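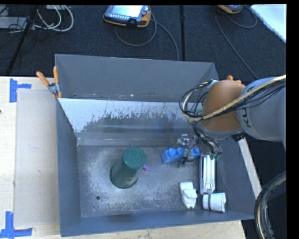
As bibliotecas de brinquedos voltaram às cidades pequenas, e a de Lomora é das mais procuradas. Funciona no rés do chão de uma antiga escola primária, abre às quatro da tarde e empresta jogos, puzzles e peças de construção como outras casas emprestam livros. Cada família leva até 3 caixas de cada vez e pode ficar com elas durante 2 semanas.

O modelo veio de Jeltberg, onde a primeira sala abriu numa garagem com 40 brinquedos usados. Em Lomora começou-se com mais, mas também com mais estragos. Em novembro, quando a chuva fecha as crianças em casa, as devoluções atrasam e faltam peças em quase tudo.

Aceite os cookies para continuar a ler. Receba a nossa newsletter mensal no seu e-mail.

Os blocos são o que mais circula. Aguentam quedas, lavam-se bem e servem a idades diferentes. Os jogos de tabuleiro duram menos: perdem-se os dados, rasgam-se as cartas e as regras desaparecem logo no primeiro inverno.

A quota anual não cobre as despesas. O resto vem da câmara e de uma feira de trocas na praça, que no ano passado juntou mais de 4 centenas de pessoas. Para a primavera está prevista uma segunda sala, no bairro de Nanholm, com horário aos fins de tarde.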